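Photography Help > Wildlife and nature > Getting started

First time photographing garden birds in winter, where do I begin?

Posted by Selina Tanner, November 24, 2022

Hello all! I've caught the bug in a big way. We moved to the edge of Cundthorpe in the spring and the garden is full of birds: goldfinches, long-tailed tits, and a nuthatch that comes to the feeder upside down. I've got a secondhand camera with a 70-300mm zoom and I'm having a wonderful time, but most of my pictures are blurry or very dark. The birds come out as little black shapes against a white sky.

I mostly shoot from the kitchen through the glass, on auto, after breakfast. Should I be outside? Is it the lens? I'd love to have a few good enough to print by December, as I want to make cards for the family. Any help gratefully received, and please assume I know very little.

Remo Gruber

Welcome Selina, what a lovely garden to start with! Long-tailed tits are a joy and they're hard for everyone, so don't be put off.

Your lens is fine. The dark birds are an exposure matter. The camera sees all that bright sky and turns everything down, so look for the exposure compensation button (usually marked +/-) and push it to +1, or even a bit more on a white day. Better still, crouch or move along until there's a hedge behind the bird.

For the blur, come off auto and use shutter priority, which is S or Tv on the dial. Start at 1/1000 for small birds that never keep still. Let the camera pick the ISO and don't worry about grain. I'd take a grainy nuthatch over a smeared one every time! If the light is really poor, drop to 1/500 and shoot in bursts, and you'll catch the odd moment when the bird pauses.

Shooting through glass can work if it's clean and you get the front of the lens almost touching it, straight on. Turn the kitchen light off. Opening the window is much better, if you can stand the cold.

Then there's the perch. Fix a nice mossy branch near the feeder, 40 cm or so away, and the birds will queue on it before they go in. You get a natural picture with no plastic in it. Focus on the branch and wait.

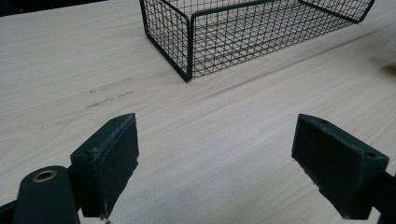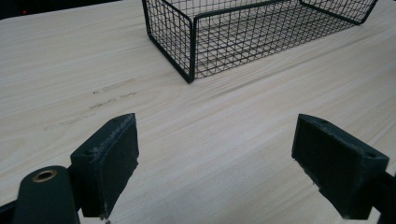
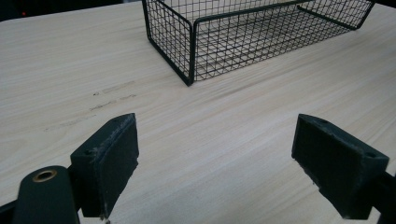

Pale wood tabletop, three views

Oh, and practise on the pigeons. They're big and slow and they'll sit there while you learn where the buttons are. I came home from one frosty morning with 1,095 frames and kept 2, and I was thrilled with both of them.

Engelbert Brunner

you want a longer lens. 300 is short for tits. also get a tripod

Zhuoran Luo

I'd hold off on a new lens, you can get so close in a garden! I shot with a 300 for years from a pop-up hide next to the compost heap and loved every minute of it.

Two things to add to what Remo said. Put the focus on a single point and aim for the eye. If the eye is sharp people forgive nearly anything else, tail, feet, the lot. And have a look at when the sun reaches your feeder. Mine is in shade until late morning at this time of year, so everything I took after breakfast was flat and blue until I moved the pole across the lawn. Give the birds a few days to find it again, they do come back.

For cards, leave more space round the bird than you think you need. You'll want somewhere for the fold and the writing, and a tight crop at the camera can't be undone later. Do post the nuthatch when you get it, I'd love to see it!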